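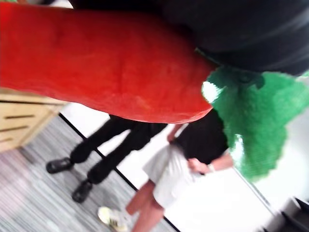 4. Grabación de demostraciones para la tarea «compra en cesta»

Este apartado describe cómo grabar los episodios con los que se ajusta la política bimanual Taker. Se da por hecho que el robot ya está calibrado (apartado 3) y que el grabador Liltik arranca sin errores.

4.1 Preparación del puesto

1. Coloque el expositor a la izquierda del robot, con los compartimentos al alcance del brazo izquierdo.
2. Reparta los productos por tipos, un compartimento para cada uno. Mezclar dos tipos en el mismo compartimento está permitido solo en las series marcadas como «mixto».
3. Deje la cesta vacía y con el asa levantada.
4. Abra Liltik, seleccione el perfil Grostik y compruebe que llegan las imágenes de la cabeza y de las dos muñecas.

Nota: los productos blandos de gran tamaño pueden tapar casi por completo la vista de muñeca durante el transporte. Estos episodios son válidos. No los descarte por ese motivo.

4.2 Agarre del asa

1. Lleve la pinza derecha por encima del asa, con los dedos abiertos.
2. Baje hasta que la barra quede entre los dedos y cierre despacio.
3. Levante la cesta unos centímetros y manténgala quieta 2 segundos. Liltik usa esa pausa para marcar el inicio del episodio.
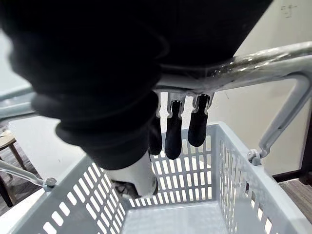 Figura 4-2. Mano cerrada sobre el asa, con los dedos curvados bajo la barra.

Precaución: si la funda de tela se engancha en el asa, pulse la parada y suéltela a mano. No tire del brazo con los motores activos.

4.3 Recogida del producto

1. Lea en pantalla el producto solicitado.
2. Acerque la pinza izquierda al compartimento y agarre una sola pieza.
3. Levántela hasta que libre el borde del expositor antes de girar hacia la cesta.

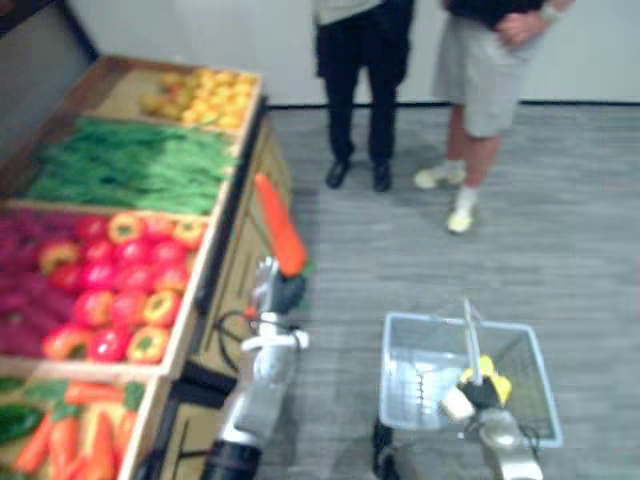

4. Sitúe la pieza sobre la cesta y abra la pinza. La derecha no debe soltar el asa en ningún momento.
5. Pulse «Fin» y anote el resultado: correcto, caída o producto equivocado.

Las caídas se guardan en una carpeta aparte. No se usan en el ajuste inicial, pero sí en la evaluación del detector de fallos.

Si hay personas en la sala, pueden quedarse siempre que permanezcan fuera del alcance de los brazos. La variación del fondo es útil para el entrenamiento y no hace falta repetir la toma.

4.4 Tamaño de la serie y resultados de referencia

La serie completa del protocolo Price consta de 600 episodios. En nuestra serie, 537 pasaron el filtro de sincronización entre cámaras; el resto se eliminó por pérdida de imágenes en una de las muñecas. De los válidos, 379 corresponden a productos rígidos.

Con la política entrenada solo con la cámara de cabeza, el fallo más frecuente fue soltar la pieza antes de llegar a la cesta. Al añadir las vistas de muñeca ese fallo disminuyó, sobre todo con piezas alargadas. Con las voluminosas no se observó una mejora clara.

4.5 Cierre de la sesión

1. Apoye la cesta en el suelo y abra la pinza derecha.
2. Lleve ambos brazos a la posición de reposo.
3. Ejecute «Verificar serie» en Liltik y espere al informe.
4. Copie la carpeta de la sesión al servidor antes de apagar el equipo.

Si el informe indica episodios sin pausa inicial, consulte el apartado 6.2.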